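Usten – Registo e arquivo para o campo
Início > Licenças e fiscalização > Cânhamo industrial > Arquivo Banus

Arquivo Banus para produtores de cânhamo industrial
Dossiê de licenciamento, livro de parcelas e bolsas de amostra num só conjunto

Quem cultiva cânhamo para fibra ou para semente sabe que a planta é a parte fácil. O resto são papéis: a autorização, as faturas da semente, as etiquetas dos sacos, a planta do terreno, o contrato com o comprador, e aquele ofício que chegou por correio registado e que toda a gente em casa jura ter visto em cima do micro-ondas. O Banus foi pensado para os juntar a todos.
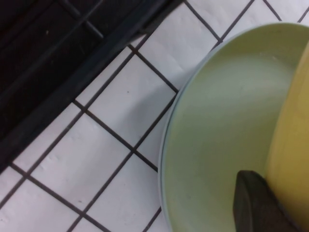
Tempo de leitura: 5 minutos

Começámos a fazer o Banus em Jivia, numa altura em que vendíamos sobretudo cadernos de campo para vinha e olival, e em que os primeiros vizinhos a experimentar cânhamo nos apareciam ao balcão a perguntar se não tínhamos "qualquer coisa parecida, mas para isto". Tínhamos e não tínhamos. Um caderno de campo normal serve para apontar regas e adubações, e nisso serve muito bem, mas não tem sítio para o número do lote da semente certificada nem para a cópia da autorização, e no dia em que alguém vem verificar a cultura é precisamente isso que lhe pedem. Fomos então acrescentando folhas, primeiro fotocopiadas e agrafadas (ainda há quem as guarde com carinho!), depois impressas a sério, até o caderno deixar de fechar. Nessa altura percebemos que precisávamos de um dossiê.

A lei é que não ajuda muito a desenhar impressos. O cânhamo industrial vive numa zona em que a agricultura, a saúde e a polícia têm todas uma palavra a dizer, e as regras sobre quem autoriza, quem comunica e quem fiscaliza vão mudando com os diplomas e com as interpretações. Por isso decidimos cedo que o Banus não ia trazer formulários oficiais copiados. Esses vai buscá-los sempre o produtor ao organismo que lhe passa a autorização, na versão em vigor, e no Banus encontra a divisória onde os guardar. O que nós imprimimos é o registo próprio da exploração, que faz falta em qualquer regime e que continua a servir quando o modelo oficial muda de nome ou de página.

O que vem no conjunto

Dossiê de argolas com lombada larga, capa rígida e fecho de elástico
Cinco divisórias com separador impresso
Dois livros de parcelas, um para usar no terreno e outro para passar a limpo
Folhas de registo de lote de semente
Folhas de visita e verificação
Bolsas de amostra Kauppinen, com banda de fecho e espaço para escrever
Etiquetas de lombada para o ano da campanha

As divisórias, uma a uma

Autorização. É a primeira porque é a primeira que lhe vão pedir. Leva o pedido, os comprovativos de entrega, a resposta e tudo o que seja troca de correspondência com a entidade que decide. Temos o hábito de recomendar que se guardem também os envelopes dos ofícios registados, com o carimbo, e há quem ache exagero. Nós próprios achávamos.

Semente. Faturas, etiquetas oficiais dos sacos, comprovativo de variedade. A divisória tem bolsas transparentes abertas em cima, do tamanho certo para uma etiqueta de saco dobrada ao meio, e a folha de lote tem uma coluna para a parcela onde aquela semente foi parar. Se semear a mesma variedade em dois terrenos, abra duas linhas. Parece trabalho a mais em abril e em setembro agradece-se muito.

Parcelas. Aqui entram a planta ou o croqui, a área, os artigos matriciais, o contrato de arrendamento quando o há, e a declaração do senhorio se lha tiverem pedido. O livro de parcelas passado a limpo também vive nesta divisória, preso pelas mesmas argolas.

Visitas. Cada visita tem a sua folha, com hora de chegada e de saída, entidade, motivo, documentos mostrados, amostras levadas e assinatura de quem esteve presente. Vale para fiscalizações e vale para visitas de cortesia, incluindo a do militar que parou na estrada porque um automobilista telefonou a dizer que havia "um campo daquilo" à vista de todos. Anote essa também, com a mesma calma e a mesma letra.

Destino. Contratos com compradores, guias de transporte, resultados de análises, registo do que saiu e do que ficou armazenado. É a divisória que mais engorda, e por isso demos-lhe o separador mais grosso.

O livro de parcelas
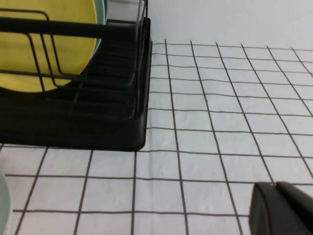
O livro de terreno tem capa plastificada e cabe no bolso lateral de umas calças de trabalho, coisa em que insistimos muito com a tipografia. O segundo exemplar é maior, tem as linhas mais espaçadas e fica no dossiê. Sabemos perfeitamente que passar a limpo é uma maçada (há clientes que o fazem à quinta-feira à noite, com o rádio ligado, e outros que o fazem todo de uma vez na véspera de entregar papéis), mas um livro que andou no trator durante uma campanha inteira raramente se apresenta bem a quem o tem de ler. Os dois exemplares usam a mesma numeração de página, de modo que qualquer dúvida se tira em meio minuto.

As entradas são livres. Tirámos da edição anterior as caixinhas de cruz, que nos pareciam muito práticas no papel e que depois, no uso, obrigavam as pessoas a escrever na margem. Agora há uma coluna para a data, uma para a parcela, uma para o que se fez e uma bem larga para observações.

As bolsas Kauppinen

Recebemos bastantes perguntas sobre as bolsas de amostra e convém explicar para que servem. As amostras oficiais são colhidas, fechadas e levadas por quem tem competência para isso, com o material que essa entidade trouxer, e nem as bolsas Kauppinen nem quaisquer outras compradas numa loja substituem esse procedimento. Servem para a sua contraprova particular, para guardar um pouco de semente de cada lote, ou para enviar material a um laboratório que tenha contratado. A banda de fecho mostra se a bolsa foi aberta. Escreva com esferográfica antes de encher, nunca depois.

As recargas vendem-se à parte, tal como as folhas.

Para quem é e para quem não é

O Banus foi desenhado para explorações pequenas e médias de cânhamo industrial ao ar livre, geridas pelo próprio ou em família, e também para cooperativas que queiram entregar um dossiê igual a cada associado. Nesse último caso fale connosco antes de encomendar, que imprimimos o nome da cooperativa na lombada sem custo adicional.

Se a sua atividade é o cultivo para fins medicinais, este dossiê fica-lhe curto. As exigências de segurança, de controlo de acessos e de registo de existências são de outra ordem, e ficaríamos com a consciência pesada se lho vendêssemos. Também não é um manual de direito. Traz na contracapa interior uma página com os termos mais usados nos ofícios, explicados em português corrente, e mais longe do que isso não vamos. Para uma dúvida sobre o seu caso, pergunte ao organismo que lhe deu a autorização, por escrito, e guarde a resposta na primeira divisória.

Perguntas que nos fazem muito

O Banus é obrigatório?
De maneira nenhuma. O que pode ser obrigatório é ter certos documentos e conseguir mostrá-los. Uma caixa de sapatos bem organizada faz o mesmo serviço, e conhecemos algumas admiráveis.

E se as regras mudarem a meio da campanha?
As folhas são soltas e as divisórias também. Acrescenta-se, retira-se, troca-se a ordem. Quando há uma alteração que mexa com os nossos registos, pomos as folhas revistas à disposição de quem comprou o dossiê, e basta pedi-las.

Posso digitalizar as folhas?
Pode e deve. O papel é branco mate e as linhas são cinzentas, escolhidas para não atrapalharem a leitura depois de digitalizadas. Guarde o original de tudo o que tiver carimbo ou assinatura.

Durante quanto tempo tenho de guardar isto?
Depende do documento e do regime, e por isso não imprimimos prazos em lado nenhum. Aconselhamos um dossiê por campanha, com a etiqueta do ano na lombada, e uma prateleira seca.

O livro de terreno aguenta chuva?
A capa aguenta. O miolo é papel, e papel molhado é papel molhado.

Dados do produto

Fabrico: Usten, Jivia
Referência: Banus, cânhamo industrial
Capacidade do dossiê: 700 folhas
Formato do dossiê: A4
Divisórias: 5
Livros de parcelas: 2
Cor: verde-escuro ou cinzento
Recargas: folhas de lote, folhas de visita, livro de terreno, bolsas Kauppinen

Já saíram da nossa oficina quase 2000 dossiês, contando com as edições antigas, e continuamos a aprender com as cartas e os telefonemas de quem os usa. A divisória das visitas, por exemplo, nasceu de uma cliente que tinha começado a apontar as passagens da patrulha no calendário da cozinha, entre os aniversários e as consultas do dentista.

Encomendas e entrega

As encomendas feitas até ao meio-dia seguem no próprio dia útil. Em novembro costumamos ter mais procura, com muita gente a preparar a campanha seguinte, e o prazo pode esticar um pouco, sobretudo para lombadas personalizadas. Se vier à loja de Jivia, temos um dossiê aberto em cima do balcão para folhear com tempo, e alguém que lhe mostra como se prende o livro de parcelas nas argolas sem entalar os dedos.

Trocas aceites com o conjunto completo e as bolsas por abrir.

Ver também: Caderno de campo Usten para vinha | Caderno de campo Usten para olival | Recargas Banus | Bolsas Kauppinen avulso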